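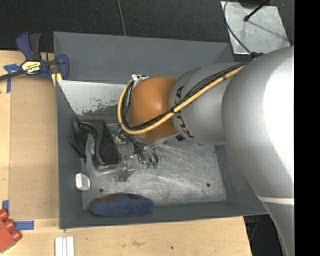
Slide 1. Deep grey bin, metal floor, contents toward the left.

Speaker notes – Deep bins: wear, drainage and contents drift
Collthorpe Stores and Handling Day, September 10, 2024
Running time 20 minutes, questions after.

Opening (2 min)
Leave slide 1 up while people sit down. Point out the floor first, then the pale panel on the left with the chipped lower edge. Most of the talk comes back to those two areas. Ask who in the room inspects bins on a schedule and who waits for a complaint.

Scope. Open-top rectangular bins used on a bench or table, mixed contents, daily use. Stacking crates and lidded totes are covered in the Catterall handout and I won't repeat it.

Floor wear (5 min)
Bare metal floors scuff in every direction when items are slid and turned. Swirled marks on slide 1 are typical of the pattern. Scratches of this sort are cosmetic until a fingernail catches in them. At that point, record the location and depth and check again in August, when the Kokasitz site does its full strip-out.

Do not polish out light scuffing. Polishing changes the friction of the floor and items start to travel. We tried it on one batch at Kokasitz and had to roughen the floors again by hand.

Holes. Two small round ones show on the slide, near the lower corners of the floor. General point for the audience: find out what each hole in a bin is for before covering it. Drain, fastener and locating holes look much the same from above. Tape over a drain hole traps cleaning water underneath the contents.

Wall coatings (4 min)
Pale coating on the left has gone ragged along the bottom, with darker grey showing through. Chipping normally spreads from an edge. Two things to tell people:
Brush off loose flakes before wiping. A wet cloth smears them into the floor scratches.
Do not touch up over a ragged edge. Feather it back first with 400 grit, clean, then coat.
Faint scratches on the far wall can be left alone.

If asked about colour: dark walls hide dirt and make black items hard to pick out by eye. The bulky black item against the left wall is a fair illustration. At Cemimton we went to a light liner for the small parts and kept dark walls for everything else. Picking errors fell for the small parts. No measurable change elsewhere.

Contents drift (5 min)
Objects on slide 1 are gathered in the left half. Uneven loading matters more in a deep bin than a shallow one – the walls hide it from anyone standing back from the table.

Usual causes, in the order I would check them:
Table out of level. Put a spirit level on the bin floor as well as the tabletop.
Bin always filled from the same side.
Bulky items placed first, with small ones added against them.

Bulky items with handles or curved edges should go in with the handle facing up where the shape allows. Smaller things lodge under the curve otherwise and get missed at count.

Inspection interval (2 min)
Our figure is every 200 fill-and-empty cycles for the floor and walls together. Cemimton logs it on a card taped to the underside of the table. The card costs nothing and survives a software change.
Say clearly that 200 is our number for our contents. Heavier items need a shorter interval.

Close (2 min)
Go back to slide 1. Ask for three things people would write on the card for this bin. Expected answers are the coating edge, the floor scuffing and the load position.
Handouts are on the side table. Spare cards in the Catterall folder.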